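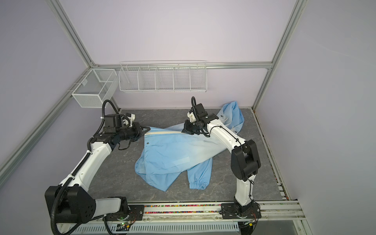 Última modificación de esta ficha: febrero

Centro de Recursos Textiles Vanora
Vestuario de préstamo
Prenda exterior azul claro con cremallera, serie Irness

Referencia de catálogo: Irness, azul claro
Categoría: vestuario exterior de uso general
Disponibilidad: préstamo a entidades usuarias y consulta en sala
Responsable de la ficha: Jovita Cortés, Unidad de Vestuario

Descripción general

La serie Irness reúne las prendas exteriores de color azul claro que el Centro pone a disposición de talleres, escuelas y servicios municipales. Se suministra en dos formatos, chaqueta y mono, que comparten color, cierre y avíos. Forma parte del fondo de vestuario del Centro, integrado por 4.000 prendas, y se entrega limpia, revisada y con etiqueta interior numerada.

El cierre es una cremallera de dientes de plástico, de color crudo, que contrasta con el azul del tejido y permite localizar con facilidad la línea de apertura cuando la prenda se encuentra doblada o extendida sobre una mesa. Se completa con un broche metálico de presión, redondo y plateado, con el centro en relieve. Los puños son elásticos, de punto acanalado, y ajustan la manga sin necesidad de botón.

La entidad solicitante deberá indicar en el formulario el formato que precisa. A falta de indicación se servirá la chaqueta.

Características

Color: azul claro
Cierre principal: cremallera de plástico, color crudo
Cierre complementario: broche de presión metálico
Puños: elásticos, de canalé
Tallaje: según existencias, de la talla infantil grande a la de adulto
Identificación: etiqueta interior numerada, cosida en el costado
Temperatura máxima de lavado: la señalada en la etiqueta de cada lote
Accesorios incluidos: ninguno

Las existencias proceden de lotes adquiridos en distintos ejercicios. Entre unos y otros puede haber ligeras diferencias de tono y de acabado en la zona del cuello, que en algunas unidades lleva capucha. El Centro no garantiza la entrega de un lote determinado, salvo que se haya solicitado por escrito y exista confirmación de la Unidad de Vestuario.

Usos admitidos

La prenda está destinada a actividades en interior y a trabajos ligeros en exterior. Se presta también para clases de costura y arreglo, en las que interesa disponer de cierres y puños reales, y para prácticas de clasificación y doblado. No tiene la consideración de equipo de protección individual y no puede emplearse como tal, aunque el usuario disponga de otros elementos de protección.

Queda excluido su uso con pinturas, disolventes y productos cáusticos. Para esas tareas el Centro dispone de la serie Ditmont, cuya ficha se facilita en el mostrador.

Estado de las unidades

Una prenda de préstamo lleva señales de uso, y el Centro prefiere indicarlo con claridad antes de la reserva. Cada unidad se clasifica en uno de los siguientes grados:

Grado A. Sin señales apreciables. Se reserva para actos y atención al público.
Grado B. Arrugas, roces o marcas tenues que no afectan al funcionamiento. Apta para cualquier uso admitido.
Grado C. Manchas fijadas o avíos sustituidos. Apta únicamente para prácticas de taller.

La zona que rodea el broche se examina aparte. Al presionarlo, los dedos se apoyan siempre en el mismo lugar y la tela azul acusa pronto la suciedad, incluso en prendas que por lo demás conservan buen aspecto. Una sombra leve alrededor del metal no supone por sí sola el paso al grado C; sí lo supone un broche flojo, deformado o con el tejido rasgado en el borde.
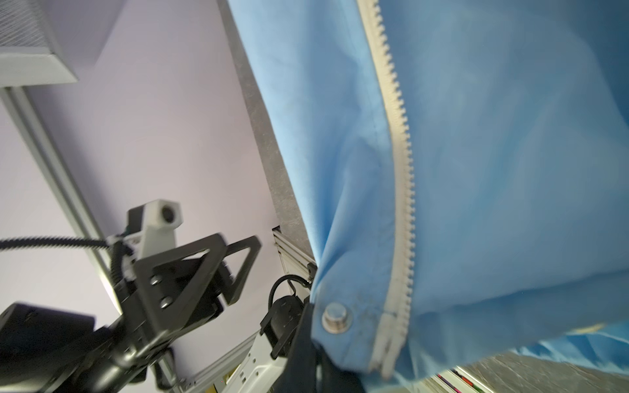 En la cremallera se comprueba que los dientes sean continuos de un extremo al otro, que la cinta no presente hilos sueltos y que el cursor recorra toda la longitud sin retenciones. Se aceptan ondulaciones moderadas de la cinta, habituales después de varios lavados. Los dientes partidos se anotan en la hoja de estado y la unidad se retira hasta su reparación, que realiza el taller de Waltraud Teuber.

Revisión en mesa

Las entidades que reciban prendas de esta serie deben efectuar una revisión propia en el momento de la entrega. Conviene hacerla sobre una superficie lisa y despejada de objetos pequeños, con luz uniforme y, a ser posible, de un gris o blanco que no se confunda con el tejido. El procedimiento recomendado es el siguiente:

1. Depositar la prenda en la mesa y localizar la cremallera.
2. Sujetar la tela por dos puntos próximos al cierre y separarlos hasta que la cinta quede tensa. No se debe tirar del cursor para desplegar la prenda.
3. Extender las mangas hacia los lados y comprobar los puños. El canalé debe recuperar su forma al soltarlo.
4. Desdoblar el bajo, que con frecuencia queda vuelto hacia dentro.
5. Examinar el cuello o la capucha por ambas caras.
6. Abrir y cerrar el broche.
7. Leer el número de la etiqueta interior y cotejarlo con el albarán.

Las discrepancias se comunican al Centro antes de usar la prenda. Pasado ese momento se entenderá que la unidad se recibió en el grado consignado en el albarán.

Condiciones de préstamo

El préstamo ordinario tiene una duración máxima de 60 días. Puede ampliarse hasta un total de 90 si no hay reservas pendientes de la misma talla - la ampliación se solicita por escrito y no es automática. Cada persona usuaria puede tener asignadas 2 unidades como máximo, para permitir el recambio durante el lavado.

La entidad responde de las prendas mientras estén en su poder. El desgaste normal no genera cargo alguno. La pérdida, el corte del tejido y la modificación no autorizada (acortado de mangas, retirada de broches, estampación de logotipos) se valoran por la Unidad de Vestuario conforme a la tarifa vigente.

Para las prácticas de costura que requieran descoser o sustituir avíos se entregarán exclusivamente unidades de grado C, previa autorización de Nicanor Maldonado.

Lavado y conservación

Lavar con la cremallera cerrada y el broche abierto. Colocar la prenda del revés y no mezclarla con ropa oscura. Las manchas localizadas se tratan a mano, con jabón neutro y un paño claro, sin frotar sobre el metal del broche. No emplear lejía.

Secar en percha, con las mangas sueltas. La plancha puede pasarse a temperatura baja por el cuerpo y las mangas; nunca debe tocar los dientes de la cremallera ni el canalé de los puños.

Para guardarla se dobla en primer lugar el cuerpo a lo largo de la cremallera, con las mangas hacia atrás, y después el bajo hacia el cuello. Las unidades con capucha se apilan con esta extendida. Se ruega no comprimir las pilas con bridas ni con cinta adhesiva.

Devolución

La devolución se realiza en el almacén de Ibarra, con el albarán original. No es necesario planchar las prendas, pero sí entregarlas limpias y con los bolsillos vacíos, en los modelos que los tienen. El almacén permanece cerrado los domingos.

Recambios disponibles

Cremallera color crudo, longitud a medida
Broche de presión plateado, completo
Puño de canalé azul claro, par
Etiqueta interior en blanco

Los recambios se facilitan solo a entidades con préstamo en vigor. La colocación puede encargarse al taller del Centro o realizarse con medios propios, siempre que se anote en la hoja de estado.

Contacto

Reservas y ampliaciones: Melati Lau, mostrador de préstamo
Almacén de Ibarra: Chaiwat Jitpraphai
Reparaciones: taller de Waltraud Teuber
Autorizaciones para prácticas: Nicanor Maldonado

Fichas relacionadas: serie Ditmont, vestuario para pintura y productos; normas generales de préstamo; hoja de estado de la prenda.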